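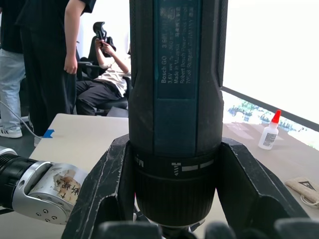 Programmed double kick sounds like a typewriter above 230 bpm -- what am I doing wrong?

Posted by Hafþór Ladefoged, 17 May 2021

I write metal demos at home and program all my drums by mouse. Slow and mid-tempo parts come out fine. Once I get to fast double kick or blast beats, everything turns into one even rattle, like somebody typing. The song I'm stuck on now sits at 230 bpm, with sixteenth notes on the kick for most of the chorus.

I use the Gitine kit inside the Pradetti sampler, the older version, before they changed the mixer page. I've tried the humanize button at different settings. Low does nothing I can hear. High makes it sound like the drummer is falling down the stairs. I've also tried turning every kick down a little and it just got quieter.

Is this a problem with the samples, with my programming, or do I need to buy a MIDI pack played by a real drummer? I have 15 songs to get through, so I'd like to fix it the right way before I go on.
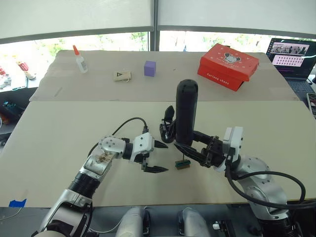
I should add that the guitars are already recorded, so changing the tempo isn't an option for this one. The bass follows the kick closely in the chorus. I can redo the bass if that helps.

Parvaneh Parsa

It's your velocities. The humanize button applies random changes, and a drummer's feet aren't random. Most players have a weaker foot, and it stays the weaker foot for the entire song.

Select every second kick note and lower it. If your right foot notes are at 120, try the left ones between 108 and 114. Then go through by hand and raise the first note of each bar a bit. Leave the others alone. On long runs, let the velocity drop slowly toward the end, then bring it back up after a fill or a rest.

Timing is a separate job. At that speed one sixteenth note lasts only 65 milliseconds, so the shifts have to be tiny. I move the weak foot two or three milliseconds late and that's all. If you push it further you'll get the falling down the stairs sound you mentioned.

Also check whether your kit has separate left and right kick samples. Gitine does, but the left one is turned off when you load the default map. Look under Articulations, second page. If the weak foot plays its own samples you need less velocity difference to make it work.

For blasts, the same idea goes for the hands. Full velocity on every snare hit is what gives it away. Nobody hits a snare as hard in a blast as they do on a backbeat. I keep mine between 85 and 100 and let the compressor bring them up.

Abilio Zabala

Just buy a pack. I got the Dretonham one with 500 grooves and never looked back. Drag, drop, done. Some of the fills are too busy but you can delete notes.

Golshifteh Bakhtiari

Agree with Parvaneh on the velocities, but listen to the kick sample too. If it has a long low end, each hit runs into the next one and all you hear is the click on top. Shorten the decay on the kick until the notes separate, and then put a high-pass on it at 56 Hz or so for the fast parts only. I automate it so the slow riffs keep their weight.

Packs are fine for learning. Open one in the piano roll and look at how the velocities move through a four-bar phrase. The catch is that they're played to somebody else's riff, so your kick pattern won't line up with guitars you already recorded, and you end up editing them note by note anyway -- at least the kicks.

I wouldn't redo the bass yet. Get the drums sitting right first and mute the bass while you do it.

Hafþór Ladefoged

Found the left kick under Articulations, it was off. Will do the chorus by hand tonight with the velocities Parvaneh gave and shorten the decay. Thanks.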